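# Hand-Held Grippers on the Job: Final Report, Group 20

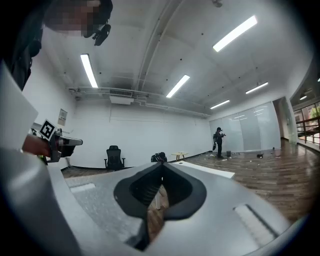
*Fig. 1. Work with hand-held grippers. The nearer worker wears a head-mounted device.*

We followed the change at Wiston over 22 shifts. Staff who used to pack orders now record the same motions for later use by robots – 3,661 recordings in June. Packing skill still matters, but pace is set by the recording plan. Shift leads at Wiston reported more standing time and fewer lifts. Pay grades did not change. Section 2 covers breaks.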